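Subject: Re: [shoreline] Bluff retreat at Odano and the June transects
Date: October 2025

> I've been through the Odano transects from June and I can't square them
> with the older map. The 1909 survey puts the top of the bluff well
> seaward of the present fence, but the beach profiles for the last few
> seasons hardly move. Is the retreat finished, or are we measuring the
> wrong thing? Also, does anyone know which benchmark the Ustetti end was
> leveled from? The sheet just says "post."

I can answer part of this, and the rest may need someone with a longer memory of the Ustetti end than mine.

First, the benchmark. The "post" on the sheet is the old boundary post at the landward end of transect 5, near the stile. It was used as a temporary mark when the brass plate by the boat ramp got buried, and it stayed in use after the plate was dug out again. I don't trust it. It leans, and it leans more than it did when I first walked that line. If your Ustetti heights look a little high compared with Odano, check whether they were reduced from the post or from the plate. The field books say which one. The typed sheets don't always.

Second, the profiles. All of the June profiles start at the toe of the bluff and run down to low water. They tell you what the sand is doing. They don't tell you anything about the bluff edge, and the bluff edge is what the 1909 survey shows. The beach at Odano can sit at nearly the same level for years while the bluff behind it goes back in lumps, usually after a wet winter when the clay lets go. The slumped material ends up on the upper beach, the waves work through it, and by the next June the profile looks much as it did before. So a steady profile and a retreating edge can both be right.

The 1909 line needs some care too. I went over the sheet again last month. The surveyor drew the top of the bluff as a solid line from the Osei creek mouth to the first groin, but north of the groin it is dashed, and I take that to mean it was sketched in from a distance. There are only 10 spot heights on the whole sheet and most of them are south of the creek. I would use the solid section for a rate and leave the dashed section out. If you fit one rate to the whole length you will get a number, but I wouldn't want to defend it at a public meeting.

I spent two evenings at home going back through the paper copies and matching them to the scanned set. There were a lot of duplicates, and several pages that had nothing to do with the shoreline at all.

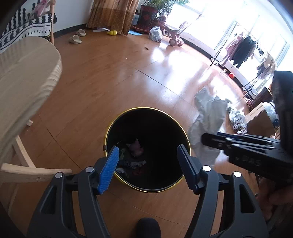
The trash bin, with a few scraps in the bottom.

The matched set now has all 17 transects in it, numbered south to north. Please note that the Nikov report numbers them north to south, so its transect 1 is our 17. I have seen at least one table where the two got mixed, and it made the creek mouth look as if it was building out when it is doing the opposite.

On your main question, whether the retreat is finished: I don't think so. The stretch behind the groin has been quiet, and there is grass well down the face, which usually means it hasn't moved for a while. South of the creek there are fresh cracks a step or two back from the edge, running parallel to it. I saw them in June and they were wider when I went back after the September rain. The footpath fence was moved inland once already and it will need to move again.

What I would suggest for the next round:

- Keep the beach profiles as they are, same start points, same month, so the record stays unbroken.
- Add a bluff edge measurement at every transect, taped from a fixed mark inland. A peg in the field is fine if it is well back from the cracks.
- Level everything at Ustetti from the brass plate. Take one shot on the post each time as well, so we can correct the old heights later.
- Write down the state of the bluff face in words. "Bare clay, wet at base" is more use to me than a blank column.

The taped distance takes two people and a few minutes per line. Stay off the edge south of the creek. It is undercut in places and you can't tell from on top.

One more thing on the sand itself. You mentioned that the upper beach at Odano looked coarser this year. I thought so too, but we have no samples from before the groin was repaired, so there is nothing to compare it with. If anybody on the list has old beach photographs with the groin in them, even family ones, I would like to see scans -- the boards are a handy scale, and the sand level against them can be read off pretty well.

I can send the matched transect list and my tracing of the 1909 line to anyone who wants them. The tracing is a large file, so ask for it off list. The field books for the Osei creek lines are still out on loan, and I would be glad to have them back before the winter storms start, as I want to check the two missing low water readings on transects 8 and 9.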